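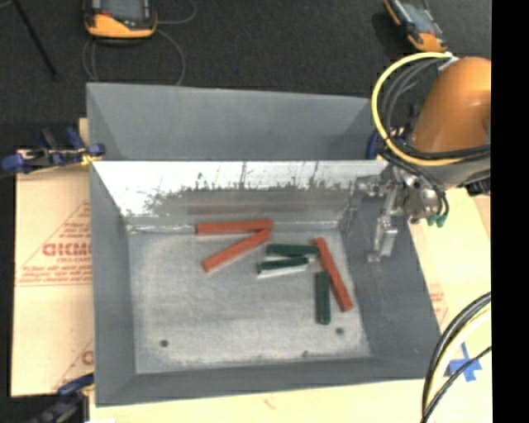 Rhiannon Landeg wrote in to ask whether mixed colors in one bin cause trouble at the count, and said she would sort by color first and only then by length. Her note covers most of what this gallery page is for, so the answer goes at the top.

Mixed bin, before sorting. Red, dark green and white bars lie at whatever angle they landed. White is the easiest to miss: one bar runs along the lower edge of a green one and is mostly hidden by it. Count white last, after the other two colors are out.

Bin interior. Gray metal, open top, sloping walls, flat floor. The floor has two dark round holes near the front, and the back wall is scratched. Wear of this kind does not affect sorting and is not a reason to pull a bin from use.

Introduction

The Zimholm parts room keeps its bars in open bins on the long bench. The stock list shows 459 bars across 23 bins, all colors included. Each bin is emptied, sorted and refilled on Friday. Irfan Ngau keeps the list and enters corrections the same afternoon.

Notes on the method

Color first, as Landeg suggests. Red goes to the left tray, green to the middle, white to the right. Length is checked against the stop block at the end of the bench.

Bars that cross or touch at the ends are lifted one at a time from the top of the pile. Pulling a lower bar out sideways drags the others along the floor and marks the ends.

Bins 14 and 17 are listed as mixed on purpose and go back mixed. All others go back as a single color. A bar with a damaged end goes in the Brerico box under the bench and comes off the list at the next entry.

Corrections to the list go to Irfan Ngau, with the bin number and the color.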